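Home Stories Serials Poetry Submit About

THE HOOKS
short fiction by Beathag Tennant
Posted Sunday, July 25, 2021

Keys first. Keys, keys. Danuta had them in her hand and went on looking for them, under the mail, behind the kettle, and then she had to put them down to look properly and that was how she found them.

Twenty minutes to the bus. Less.

"You packed Dad's glasses?" Igor, from the stairs.

"I packed the case."

"With the glasses in it?"

She didn't answer that. She went back down the hall to the little room, which was still the little room whatever anybody called it now. Their mother had papered it the winter she stopped going to work. Teal, with flowers the size of dinner plates, pink and orange, and leaves shoved in wherever there was a gap. Ryszard from downstairs had come up to hold the other end of each strip. She said afterward it was like wrestling a wet garden. The pattern met at the corners if you didn't look hard, and Danuta had spent a lot of her childhood looking hard.

The hooks were bare. That was the first thing wrong. All her life something hung on those hooks. Aprons, a string of onions, her brother's school bag with the broken zipper, the dog's leash for 4 years after the dog. Now just the row of them, black, and the wallpaper showing through between.

"Did you clear the hooks?"

"You said clear everything."

"I said clear the shelf."

"You said everything, Danuta. I have it in a text."

He did have it in a text. She remembered typing it, on the train from Skomham, with her thumb going numb. Everything, please, I can't face it. So he had faced it. Three boxes in the hall with her name on, three with his, and one that said WILCZYŃSKA because that was the shop that took donations.

And the bag. The bag was hers to do. 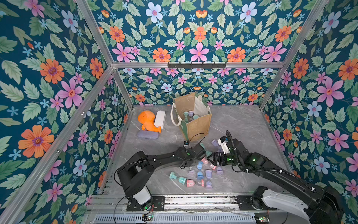 Still to go: the orange one, the purple case, the white box. Bag half sorted.

It was the good bag, the one with the rope handle. Her father carried it to the market and he'd carried it to the hospital, and he had asked for it by name, sort of. The bag with the green. Bring me the bag with the green and put some things in.

What things, Dad?

Oh, you know. Things.

So she'd put in the little hourglass shapes first, the teal and the lavender, because they were on the sill by his chair and his hand was always going to them. He never said where they came from. He stood them up in a line while he listened to the radio, he knocked them over, he stood them up. Her mother used to say he had a whole army there and it had never won a thing.

Then she'd stopped. Sat on the floor. Got up again when the phone went and it was only Zakley about the meter.

"Fifteen minutes," said Igor.

"I know."

"I'm just saying fifteen."

The orange one. What was it, even. Igor had always said whale. She had always said elephant, and it was the longest argument of their lives, it had gone on through two marriages and a funeral. The tail curled, or the trunk did. They'd asked their father once to settle it. He turned it over and over with great seriousness and told them it was an Omeo. An omeo! They looked for it in the encyclopedia. They looked under H as well in case it was silent.

She picked it up. Lighter than she thought it would be. Plastic, just plastic, with a shine on the top where the hands had been.

"Are you taking the whale?"

He had come to the door with his coat on already. He looked like Dad in that coat. She wasn't going to say so.

"I'm taking the elephant."

"He won't know what it is."

"He never knew what it was."

Igor laughed, and then he had to go and look at the wallpaper for a bit, close up, with his back to her. She let him. There was a seam by the edge where the pink flower had half a blue one stuck on its side, and as a boy he used to pick at it. He put his thumb on the place. Didn't pick.

"They're going to paint over this," he said.

"Probaly."

It came out wrong, her mouth was doing something. She tried it again. "Probably. I would."

"You would not."

"No."

Ten minutes. She opened the purple case and the glasses were in it after all, folded, one arm taped. She shut it and it went into the bag down the side. The white box next, she didn't open that. It was the hearing aid things or it was the cards, and either was right. The elephant on top of everything, looking out.

One handle had slipped over, and she pulled it straight. Then she took her own scarf off, the gray one, nothing special, and hung it on the end hook.

"What's that for?"

"Nothing. It's warm out."

"It's raining, Danuta."

"Get the door, will you. Get the lihgt."

He got the light. They went down past Ryszard's with the bag between them, one handle each, though it weighed nothing, bumping it on every stair.

More short fiction
Room 232
A Coat for September
Przemysław Górecki: The Ferry Clerk
What the Baker Owed
2600 Steps

Contact the editors | © 2021 the authors | Back to top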